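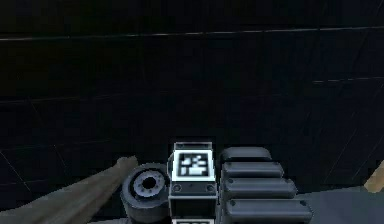

My brother-in-law says I'm being unfair, that every new machine looks useless for a while and that his dishwasher would have seemed like science fiction to our grandmothers. Give it 4 years, he says, and I'll be writing about how I can't live without one.

Maybe. But the dishwasher washed dishes from the day it was plugged in, and I've been reading about home robots since I had a flip phone.

Home | Posts | Tools | Archive | About

Blog > Machines > Can it clean a bathroom yet?

What set me off was a pitch from Rerurex, a company that wants $3000 up front for a place on the waiting list for a "whole-home helper." I went through their page looking for the word "toilet" and didn't find it. Plenty about folding towels. Folding towels is the nice chore! I'd do towels all evening if something else would scrub behind the bowl.

Follance at least talks about bathrooms. They train in simulation first, with a computer-drawn arm in a computer-drawn room, and I can see the sense in that. You can't break a real sink that way. My trouble is with the figure they lead with, 77 percent of tasks finished. Finished according to whom? My kids finish 77 percent of their tasks too, and I still go in afterward with a sponge.
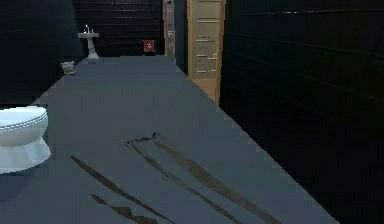

Posted by the author

A toilet, a pedestal sink, a wide stretch of floor. Mine should be so roomy. In my bathroom there's a bath mat, a scale, a hamper with its lid off and usually a wet sock, and the gap beside the toilet is a hand wide. I'd like to see a test run in there – no tidying up first, and nobody from the company standing by.

The shop floor is a different story, and I'll give them that. Same part, same spot, all shift long. Where I used to work we had a Vrabec palletizer that did its one job well for years, and when a box came down crooked it stopped and waited for a person. That was fine, we were right there. At home the person is supposed to be out.

So I'm keeping my $3000 and my brush. If Rerurex wants to send one over in September, the bathroom is at the top of the stairs.

Contact | Copyright, all posts | Back to top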